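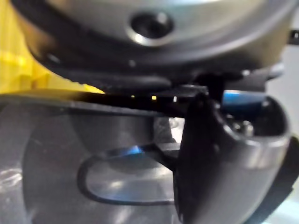
4. Advisory visits and grain storage practice in the Hevura valley

4.1 Setting and sample

The Hevura valley has 30 villages and 3620 registered farm households. Most of them grow winter wheat and barley on rented or inherited strips, and most keep part of the harvest at home for feed and seed. Until the district extension office was reorganized, each village was visited by a crop adviser whose main job was to help with subsidy forms. Advice on storage was given when a farmer asked for it, and few did.

The Plakgate program changed the content of these visits but left the number of advisers the same. Advisers were asked to spend part of every visit on drying, cleaning and checking stored grain, and to leave a one-page record with the household. The program started in the lower valley, where the road to Farkas makes travel easy, and reached the upper villages a season later. We use this gap between lower and upper villages in the comparison below.

We interviewed 163 households. They were drawn from the farm register by village, with larger villages contributing more interviews. Households that had sold or leased out all their land were dropped from the list and replaced with the next name. Interviews were done by Loretta Benavides and Demetrius Yazzie in the farmer's own home or yard, usually with more than one member of the family present. In 10 cases the person named in the register had died or moved away, and we spoke with whoever was running the farm.

4.2 What the advisers did

The visit records are uneven. In the lower valley most of them list the date, the crop, the moisture reading and one or two lines of advice. In the upper villages many give only the date and the crop. Advisers told us that they often gave the same advice but did not write it down when the visit ran late or when several neighbors had gathered in one yard. We therefore rely on the interviews for the content of the advice and use the records only to confirm that a visit took place.

Moisture readings were the part of the visit that farmers remembered best. Several could repeat the reading from the previous harvest without looking for the paper. Cleaning the bin before filling was remembered less often, and the advice to check the grain every two weeks in winter was remembered least. A farmer in Vikance said that he looked at the grain every time he fed the pigs and saw no need for a calendar.

4.3 Differences between the lower and upper valley

Farmers in the lower valley were more likely to say that they waited for a reading before filling the bin. The difference is clear for households that store wheat and small for those that store only barley. We think this has to do with price: wheat that is not needed at home can be sold to the mill in spring, and the mill turns away damp loads. Barley is mostly fed on the farm, and a poor lot can be mixed with a better one.

We found no difference in the type of store used. Households in both parts of the valley kept the bins they already had. The program offered no money for new ones, and the farmers we spoke with did not expect advice alone to change that. Figure A2 in the appendix plots reported losses by village, with villages ordered by distance from Farkas. The losses are the farmers' own estimates and should be read with care. Households that weigh their grain tended to report higher losses than those that judge by eye, and weighing is more common near the mill.

4.4 Limits of the comparison

The lower villages differ from the upper ones in ways that have nothing to do with the program. They lie closer to the mill, their harvest comes earlier, and their autumns are drier. A change in storage practice could come from any of these. The records from before the program would help to separate them, but the older files cover subsidy visits only.

There is also a question of who was at home. Advisers visited during working hours, and farmers with a second job in town were often missed. Marisol Mbeki, who supervised the advisers for the district, kept a list of missed visits through November of the first season, and we matched it to our sample where the names allowed. Missed households farmed less land and were less likely to store wheat. Leaving them out makes the gap between the two parts of the valley slightly wider, so the results in the next section include them.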